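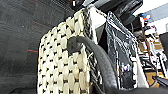 Fig. 2. Wrist view at close range: woven panel, black handle, clear plastic.

4.2 Working near handles and soft goods

1. Set the speed limit to 17 percent before the gripper goes near fabric, weave or plastic sheet.

2. Approach a curved handle from its open side. Loose fibers catch in the fingers, and they always win.

3. Stop if wrinkled plastic glints in the wrist view. Change the angle, then resume.

CAUTION: Keep hands out of the cell while the arm is live — yes, even to straighten something.

Note: Log snags under code 600. "It was fine yesterday" is not a code.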